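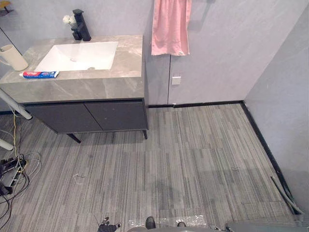
Melati Halim cleaned bathrooms at the Hinmont for 7 years before the robots came. She still works in bathrooms, but now she spends most of her shift standing behind a machine and telling it when it has done something wrong.

"I thought I would be packing up my locker," she says. "My manager said no, we need you to show it what clean is. I said, you want me to teach it my job? She said yes. So I asked for more money."

She got it. Her title changed to room trainer in March, and her pay went up by $3 an hour. Five other housekeepers made the same move. The rest of the staff still clean rooms the old way, on the same floors and with the same carts.

The work happens in a practice suite the hotel group keeps at Lumanlan. Melati puts things out the way guests leave them. A mug by the sink, toothpaste with no place to go, a towel on the wall. Then the robot has a try at it.

"The sink is fine. A sink is a sink," she says. "Small things are hard. A tube of toothpaste is never the same shape twice. If it's almost empty it folds up. And you can't throw it out, even if it looks finished, because the guest paid for it."

Her supervisor, Gebremedhin Gudeta, says the first few weeks were slow. The trainers had never written down what they did, and the engineers wanted every step in order. Melati's list for one vanity ran to two pages. She had left out looking at the faucet for water spots, which she does without thinking.

What does she miss? Mostly the company. On the guest floors she worked in a pair with Lerato Pillay, and they talked all day. "Now I talk to the robot, and it's mostly 'stop' and 'again,'" she says. Her knees are better, though. She used to kneel for every floor, and by the end of a week she took the stairs at home one at a time.

Lerato turned down the trainer job. She likes finishing a room and closing the door on it, and she worries about what happens once the training is over. Melati worries too – her contract as a trainer runs for a year, and the hotel has not said what comes after that. Gudeta says he has asked and is waiting for an answer.

"They tell me a robot won't do a whole room alone for a long time," Melati says. "Maybe. I see it every day and it is better than it was. I would like them to put it in writing."

Her next block of training is on folding towels. She has asked for Lerato to come over for two days and help.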